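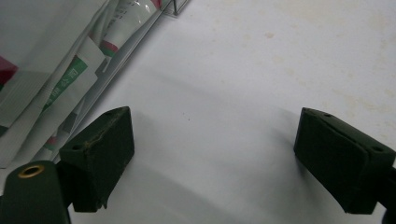
Photo: Rakiya Ogbonna / Druvano. Reuse permitted with credit.

Druvano Tabletop Set

README, last changed 3/25/25

What this is

A collection of short recordings made at a white tabletop. The work is ordinary table work: laying things out, moving them across, stacking them and putting them away. It goes with the Kirer room set and uses the same folder layout.

Contents

clips/ holds 791 recordings, one folder each
notes/ holds a plain text note for every clip
lists/ holds the names of the household items used, with spellings as agreed in September
stills/ holds single pictures, including ones of the tabletop between tasks

The table

All clips use the same table. The top is white and smooth, and shadows show on it as soft grey bands. Please don't correct these before comparing clips, as the notes refer to them. The table was wiped down at the start of each session and stayed in the same spot throughout.

Activities

There are 42 activities, grouped under laying, sorting, stacking, folding and clearing. Folding is the smallest group. Clearing clips end when the last item has been put away, so a few run longer than the others.

Known problems

Seven clips have notes in the wrong order. They are listed in lists/order.txt.
Clip 71 has no note.
"Serviette" and "napkin" are both used for the same item in the early notes.
Some stacking clips start with the first item already in place.

People

Tasks planned by Miroslava Antoniuk and Folasade Obi. Notes written by Uchenna Ogbonna and checked by Daichi Mizuno. Stills by Rakiya Ogbonna.

Use

Free for teaching and research. Please name Druvano and keep this file with any copy. Send corrections to Daichi with the clip number in the subject line.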